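Living With a Stone Floor

Friday, January 3, 2020
By the Wernari Home Desk

16 shares | 2 comments

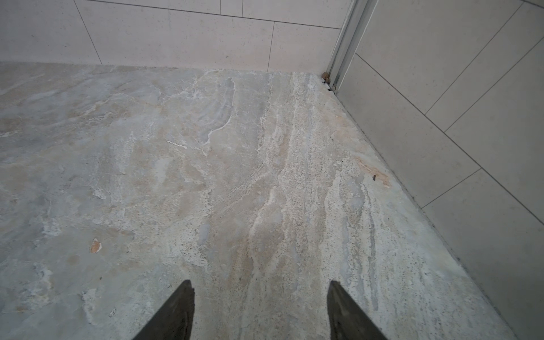 The owner says the slab was picked for its color. It came through Pumard, a stone yard that had 5 pieces on hand that day, and the others were all too yellow for the room.

"I wanted gray, but I didn't want a cold gray," the owner told us. "The tan running through it settled it for me."

It went down in July. Cleaning is a dust mop most days and a damp one on weekends, with no vinegar and nothing gritty. "The little pits collect dirt if you let them. I use a soft brush on those."

Was a polish ever considered? "The yard quoted 700 dollars for a high shine. I said no. I walk on it in socks."

The next job is the hallway, in plain tile from Skurneck.

Comments (2)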